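8 Mar 2019

The comparison of end effectors for the Flelton platform continued this morning in the test bathroom. The purpose of the session was to establish whether the Stostent gripper, fitted with its standard fingers, could hold a thin round handle at a slant under side load. The Jurham unit, tried in November, rotated on the same handle and was withdrawn from this task. Wrist current was limited to 2000 mA for all runs, and the control loop was held at 200 Hz at the request of Nadiia Kobzar. 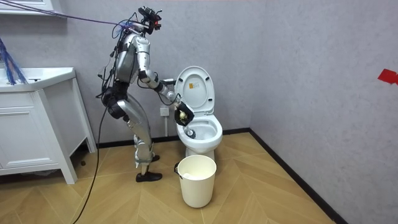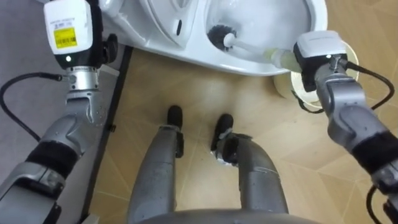
Brush against the right inner wall of the bowl, next two views. 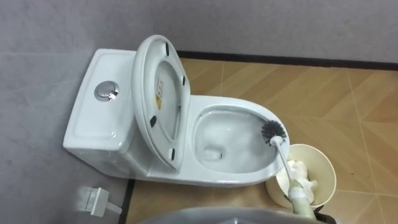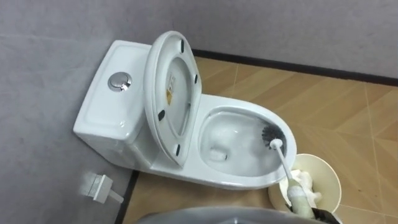 Daryna Marchuk read the entry before it was filed and wrote that the grip force should not be settled from the head camera alone. In her view the fingers hide the contact point at precisely the angles that matter, and a second camera at the wrist would show slip earlier than the motor current does. She would also prefer 300 Hz, having seen the Jurham unit chatter at the lower rate, and asks that both rates be run with the same handle before any order is placed.

Her remarks are entered as received. The wrist camera bracket is to be requested from Chornovol. Jonalyn Espiritu will prepare the 2 configurations and label the logs by rate. Finger pads to be inspected before the next session; the spare set is in the lower drawer.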